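How should technicians' duties be reassigned after robot arms are introduced at a wiring bench?
Asked in: Workplace and Staffing

Our firm, Whitlock, repairs and rewires control boards for outside customers. In April two robot arms were placed in service at a bench that had been staffed by 4 technicians. The arms hold boards and leads. Staff are still expected to attend to cabling, setup and any fault that stops the work. 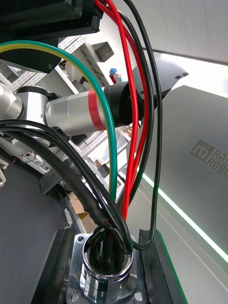
Has the employer put the cabling duties in writing? At Gustach we went six months without doing so, and every stoppage became an argument over whose job it was.

It has not. The present job descriptions refer only to bench assembly and inspection. Management has stated that no positions will be removed, but the technicians report that they spend much of the shift waiting and then several hurried minutes clearing a fault. Two have asked whether their pay grade will be reviewed. I would appreciate advice from workplaces that have completed this change.
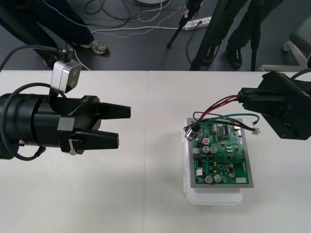

Answers (3)

Accepted answer
I supervised a similar change at Trumik. The following measures were of use to us.

Rewrite the job descriptions before the next review period. Watching over a machine is work and should be listed as such — along with setup, cable checks and fault reports. Name one technician per shift who has authority to stop the arms, and state that no one will be marked down for using it.

Rotate the duty. We found that 3 hours was too long for one person to supervise without a change of task, and attention improved when the turn was shortened. Hand soldering should remain in the rotation so that the skill is kept up.

On pay, we treated fault clearing as a separate skill and attached 20 hours of paid training to it. The grade was reviewed once the training had been completed.

Answer 2
We keep a Trello board with a card for every stoppage. The cards are read out on Thursday and the technicians decide which one is dealt with first. It does not settle the pay question, but management could no longer say that the waiting time was idle time.

Answer 3
Ask the union if there is one. Our shop has 300 people and they handled all of it.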